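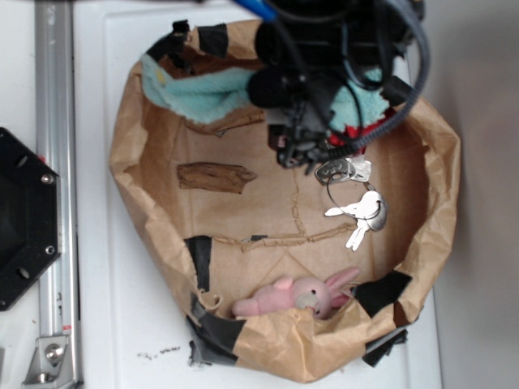

Brown paper bag with the rim rolled down and taped.

Call for Participants: Household Packaging and Recycling Study

The Onham Center for Consumer Research is seeking adult residents of Onham and Nuneo to take part in a study of how households store, reuse and discard paper packaging. The study begins in February and runs for 17 weeks.

Participants will be asked to:
Keep a short weekly log of paper bags, boxes and wrapping brought into the home
Set aside used paper packaging for collection once a month
Attend one group discussion at our Tudose Street office, lasting two hours

Applicants must be 18 or older, live in a household of at least two people, and expect to remain at their current address until the study ends. No prior knowledge of recycling is needed. Employees of packaging manufacturers and their immediate families are not eligible.

Each household that completes the study will receive $300, paid by check after the final log is returned. Travel to the group discussion is reimbursed separately - please keep your receipts.

All responses are confidential. Participants may withdraw at any time.

To apply, request a form from the Drurkero Building front desk, Room 5, between 9 a.m. and 4 p.m. Incomplete forms will be returned to the applicant.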